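Flunbridge teaching laboratories: packing-away project
Progress report to the Chacko Fund
Prepared by Saranya Poojary, project lead
December 27, 2023

Dear Vimala Kurian and colleagues,

First of all, thank you for your patience over the autumn, and for the very kind note you sent when the second arm was delayed. It went up on the prep room noticeboard and is still there, next to the tea rota.

You asked us to say plainly how the staff are finding it, so I shall start with them. When we applied, our technicians were spending the last part of every afternoon putting small things back into tubs: glassware, pipettes, tweezers, the bits and pieces that every practical class leaves behind. It is fiddly work at the end of a long day, and some of the team were going home with sore wrists. The two-armed station, which we call Zerklow (the name came from the technicians and I have given up asking why), is meant to take on a share of that.

Since the last report we have logged 746 packing attempts. Of these, 101 needed a person to step in, mostly over clear glass lying on its side, which the arms still find hard to grasp. We had hoped for fewer. The tweezers went better than I feared, and the lids rather worse.

All three photographs come from the packing station.
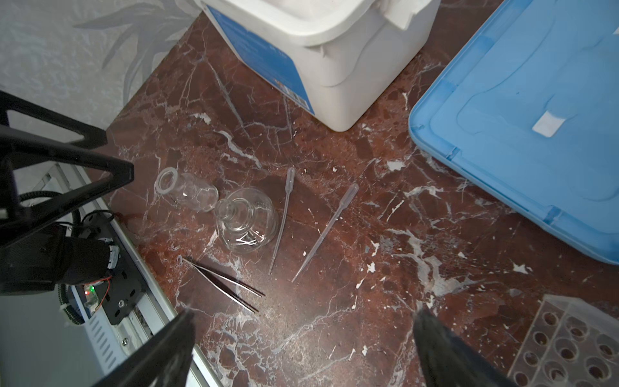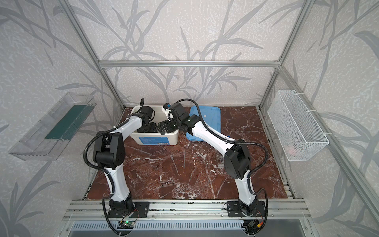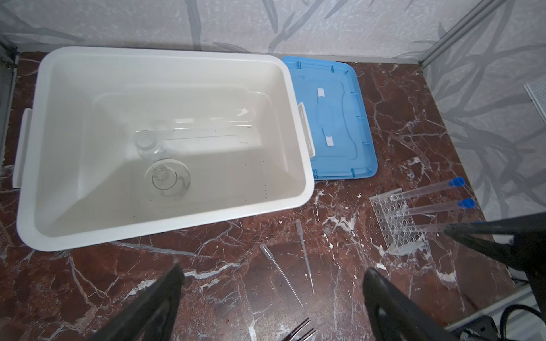

As for what has changed in people's days, the honest answer is a bit of a mixture. Two of the technicians now finish earlier and have taken up preparing the first-year kits, a job they had wanted for ages. Another told me she rather misses the quiet of packing away, and I think we ought to listen to that, so she keeps one bench to do by hand. No hours have been cut, as we promised you, and everyone has had the training on stopping the arms safely.

We have spent 72 per cent of the grant. The remainder is set aside for spare gripper fingers, more staff training and a visit to our friends at Budero, who are trying something similar with their own stores and have offered to show us round.

The next report will reach you in March. Before then we would like to agree with you whether lids should stay in the plan or be left to people, and I would be very glad of a telephone call about it whenever suits you.

With warm wishes from all of us in the prep room,
Saranya Poojary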